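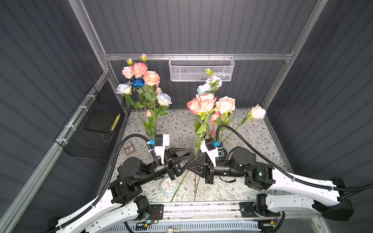

Fake flowers need arranging too. More than real ones, if you ask me, and people keep skipping it. They buy a bunch, jam the whole thing in a vase, done, and then complain it looks cheap. Well yes. Real stems droop and lean on their own. Artificial ones stand there like forks until you bend them. So bend them. One pale peach rose on a long stem, leaning way out to the right of everything else, does more for a bunch than eight more blooms would. And mix the heights, buds up top, big coral-pink rose low at the front where you can see it.

Color. I used to be a snob about blue roses. No such thing in a garden, so why bother. Changed my mind. A deep blue one in the middle of all that peach stops it going sugary. My friend Veerle says it looks like a wedding in a dentist's office. She's wrong but I see her point.

Clear glass I go back and forth on. You see the stems, and no water, so everybody knows. Fine! Let them know. What I can't stand is the pretending, the fake dew drops, the little bottle of rose scent. Silk or plastic or whatever it is, its a decoration. Treat it like one. Dust it. Take it apart in March and do it over, becuase a bunch that never changes stops getting looked at. Mine sat on the hall shelf for a whole winter and I couldn't have told you what was in it.

Twenty minutes, tops. Cut nothing till you've tried bending it first.

Marloes Jansen

Filed under: Home & Flowers, Opinion
368 shares | 20 comments
Contact | © Brindo | Back to top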